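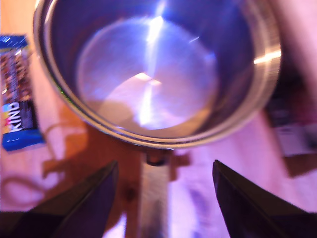
Forums > Kitchen > Cookware and Care > Rainbow tint on stainless

Started by Lorna Sebastian, May

I have a Stotcombe stockpot, stainless, brushed interior, bought in the autumn. After a few months of pasta and stock the inside has gone blue and violet in patches, mostly up the wall. It doesn't wipe off. Dish soap and a nylon pad make no difference. The water in our area is hard. Is this heat damage, mineral scale, or something coming off the steel? I'd like to know before I make another batch of stock in it.

wivedik_user
Heat tint. The chromium oxide layer on the surface thickens when the pan gets hot, and the thicker film interferes with light. Straw colour first, then bronze, then purple and blue. The steel underneath is unchanged and it is safe to cook in. Vinegar takes it off: a splash in the bottom, wipe it up the walls with a soft cloth, rinse, dry.

ene_flats
Disagree in part. Heat tint on a stockpot normally starts at the base, where an empty pot overheats. If it's mostly on the wall and the pot is always full, I'd suspect a thin mineral film from the water. That shows the same rainbow colours for the same optical reason. The fix is the same acid, so the distinction may not matter to the OP, but "your burner is too high" would be the wrong lesson.

wivedik_user
Fair. I would still ask what burner it's on. A gas flame that licks past the base heats the wall directly, above the liquid line especially.

Lorna Sebastian
Gas, the large burner, 3000 watts according to the plate. The flame does come past the base a little. The pot is usually two-thirds full.

ene_flats
Then it could be both. Test one patch with a drop of white vinegar. Fizzing means carbonate scale. No fizz and the colour fades as you rub, then it's either oxide or a very thin silicate film, and you won't separate those two at home.

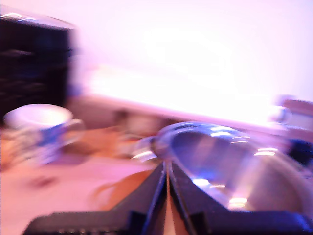 Before anyone suggests it, mix the acid in glass or plastic. I use citric acid powder in warm water and keep it well away from aluminium, which it will dull. Don't use bleach on any of this. Chloride pits stainless and pits are permanent.

Grumbling Kettle
On chloride: salt goes in after the water boils, and stir it. Undissolved salt sitting on the bottom gives you small white pits. My old Sirular pot has a whole constellation of them.

wivedik_user
Salt into cold water is fine if you stir. The boiling rule is overstated.

Grumbling Kettle
The leaflet that came with mine says boiling. I stopped getting new pits when I started following it.

wivedik_user
You also started stirring, I assume.

Grumbling Kettle
Possibly.

tin_and_copper
I go straight to oxalic acid powder cleanser. Paste with water, one minute, rinse thoroughly. Works on tint and scale. Go with the grain on a brushed finish or the scratches will show more than the tint did. Wear gloves.

ene_flats
Overkill for a cosmetic film. Vinegar first.

tin_and_copper
Vinegar never shifted the dark blue on mine, I tried it 3 times. It took off the straw colour and nothing else.

Lorna Sebastian
Results. No fizz on the patch. Plain vinegar on a cloth lightened the violet to almost nothing. The blue near the top of the wall is fainter but still there. I then simmered 900 mL of water with 2 tablespoons of citric acid, lid on, and wiped the wall with the warm solution after it had cooled down a bit. Slightly better again. I'm inclined to leave the rest and move the pot to the medium burner.

wivedik_user
Leave it. It'll come back regardless, the film reforms whenever the steel gets hot enough.

tin_and_copper
One minute with the cleanser and you'd be done.

Lorna Sebastian
Is the outside treated the same way? There's a brown stain where the handle joins the body.

ene_flats
Different problem. That's polymerized oil, and acid won't do much. Bicarb paste, leave it overnight, then a plastic scraper around the rivets. Repeat as needed.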